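The Register at Koltanness

The shrine at Koltanness kept its visitor register in a steel cabinet behind the ticket window, and Jianguo Pan had been hired to reconcile it. The contract allowed 20 days. He was to compare the daily totals in the register with the stubs from the Skiltberg ferry, note every discrepancy, and deliver a table.

He began with October, the month of the pilgrimage. The ferry held 9 passengers on the lower deck during rough weather and took no one on the upper. The crossing from Skiltberg lasted under an hour. Pilgrims left the boat at the north landing, washed their hands at the trough, paid at the window and climbed to the shrine on foot. Each one signed. Those who could not write made a mark, and the clerk wrote "Oral" beside it, meaning that the name had been spoken aloud and taken down by another hand.

The stubs were in good order. The register was in good order. They did not agree.

For the pilgrimage month the ferry had sold 2,000 tickets. The register held over 2,000 names. Pan checked the addition by hand, then with the machine, and then assumed a second landing. The island had none. The south shore was cliff, and the chart gave no anchorage. He wrote to the ferry office to ask whether infants traveled free. They did, but infants did not sign.

On the sixth day he sorted the surplus entries. All of them were marked Oral. All gave the same place of origin, a village called Irent. Pan looked for Irent in the gazetteer and found it under its parish, with a note: church removed to Koltanness stone by stone, village abandoned, road closed.

He asked the clerk who had taken the names down.

"I did," the clerk said. "It's my handwriting."

"Did these people have tickets?"

"They didn't come to the window. They came to the door."

"Which door?"

The clerk pointed to the one at the back, which opened on the old path. Pan had used it himself, to smoke. The path had been resurfaced for the tour groups and ran inland a short way before a bend hid it.

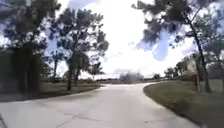
Pan recorded the door in his notes as Entrance B. He proposed in the draft that a counter be fitted to it. He then crossed out the proposal, as a counter would register staff, and wrote that the clerk should enter the hour of arrival beside each name. The clerk said that he already knew the hour. It was always after the last boat.

"Then where do they sleep?" Pan asked.

"In the church, I suppose. It's theirs."

Pan stayed late the next evening. He sat at the window with the register open and the lamp on, and heard the ferry sound its horn and go. The clerk made tea. A while later there was a knock at the back, low on the door, and the clerk put down his cup and picked up the pen.

"Name?" he said.

Pan heard it clearly. He had never told anyone on the island where his mother's people were from, but it was her name, both parts, said the way she used to say it on the telephone. The clerk asked how it was spelled. When there was no reply, he looked across at Pan and waited.

Pan spelled it for him.

The table was delivered on time, dated 30 March 2019. Under the heading for discrepancies he had entered a zero.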